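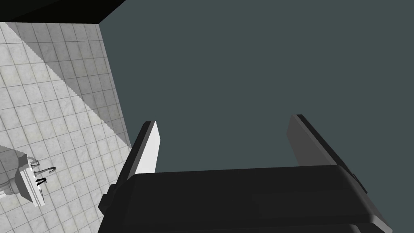

Matte black over a dark surface (render)

Home & Kitchen > Finishes and Fixtures
Topic: Talk me out of matte black everything

t_peric
We're redoing the kitchen in April and my husband has decided that everything in it will be matte black. Faucet, sink, cabinet pulls, range hood, outlet covers. He wanted a black toaster but we already own a toaster, so he is looking into paint. I have no strong feelings except that I'm the one who wipes things down. Our water is hard enough to walk on. Has anyone lived with this for more than two years and still likes it?
Teodora

RankinFile
Four years with a black Kerr faucet. Still like it. It looks like somebody dusted it with flour, but I like it.

asli_e
No no no. We had black pulls in our last place and I could see everybody's fingers on them. I knew who had been in the snack drawer and when. If you have kids this may be a plus.
The faucet was worse. White ring around the base by the end of the first month, and the stuff that takes off a white ring also takes off the black. I now have brushed nickel and I think about it never.

dalgleish_plumbs
I put these in for a living around Cirnton. Two different things get sold as matte black. One is a coating baked on well and the other is basically spray paint with a nice box. Ask what the finish is before you ask what it costs. And keep vinegar off it. I know your aunt uses vinegar. Keep it off.

t_peric
It was my aunt who brought up the vinegar, so thanks for that.
How do I tell which is which in the store?

dalgleish_plumbs
You mostly can't. Look at the inside edge of the spout and the underside of the handle, where they get lazy. If it's thin there it's thin all over. Then read the warranty and see if "finish" is in it or if it's in the list of stuff they won't cover.

RankinFile
My warranty covers the finish "under normal residential use." I called and asked if water counts. I was put on hold.

pringle86
I'll be the one to stand up for it. Whole kitchen is black here, hood and sink included, and it looks great. People act like it's some kind of burden. You wipe the faucet with a dry cloth after you use it. Takes no time.

asli_e
After you use it. The faucet. Every time.

pringle86
Yes? It hangs right there on the oven door.

asli_e
I have three children and a dog, Innes. I haven't finished a cup of coffee in this decade.

pringle86
Then any finish is going to look bad and it isn't the faucet's fault.

RankinFile
Seems a little harsh on the dog.

t_peric
OK, so he read this thread over my shoulder and is siding with pringle86, on the understanding that I'll be the one holding the cloth. New question. What about the sink itself? He's found a Bruvetti composite one for $200 off and he says it "hides everything."

dalgleish_plumbs
Hides coffee. Hides tomato sauce. Does not hide hard water, oatmeal, flour, soap, or any plate you've ever scraped across it. Composite is tough, though. I've got no quarrel with the sink.

asli_e
It also hides forks. I sent one down the disposal at night because everything in there was the same color as everything else.

pringle86
Put a light over it.

asli_e
There was a light over it.

kitchen_lurker_NW
First post. We did black lower cabinets with a wood counter and regular steel for anything that gets wet. Might be a compromise? The Buvley pulls have held up okay, except the one on the trash drawer, which has gone shiny in the middle. Kind of looks like a statue that tourists rub.

RankinFile
We may have the same trash drawer. I told my mother-in-law it was a patina and she complimented it.

dalgleish_plumbs
+1 to lurker. Black where it's dry, steel where it's wet. That's what I'd do in my own house if I ever got around to my own house. Still got the faucet the last owners left, and it drips.

pringle86
Half and half is just going to look like you ran out of money.

kitchen_lurker_NW
We did run out of money.

t_peric
Update for those keeping score. He gets the pulls and the hood and the outlet covers. I get a steel faucet. The sink is still under discussion, and the discount ends tonight, so I expect it will stop being under discussion sometime around 11 pm.
He asked me to add that he painted the toaster. It smells when you use it.

RankinFile
Please stop using it.

asli_e
What color is the toast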